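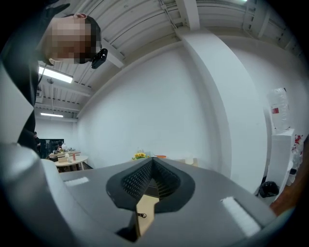
Reading time: 9 minutes

Chapter 5
Fastenings You Can Undo

Before we go any further, have a rummage through whatever you carried in with you today and see how many ways it's held shut. My own bag has a zip, a buckle, and a strip of hook-and-loop so full of lint that it has nearly retired (I really should take a pin to it one of these days!).

Most of us learn about joining things as though every join were meant to last forever, and Chapter 4 was guilty of that too, with all its glue. But a great deal of everyday life needs to come apart again – jackets, battery covers, the cushions on your nan's couch. Compare the white hook-and-loop strips on the grey plastic at the start of the chapter with the small black screw set into the light brown piece near them. A screw asks you to go and find a screwdriver. Hook-and-loop asks only for a good tug, and you pay for that convenience with fluff and noise.

We'll begin with the soft fastenings, move on to screws and clips, and finish with Marion Niven's lovely exercise, in which you swap the closure on a favourite pencil case and live with it for 14 days. Keep a notebook handy, and jot down the colour and width of every strip you test.

Key words: hook side, loop side, peel, shear, thread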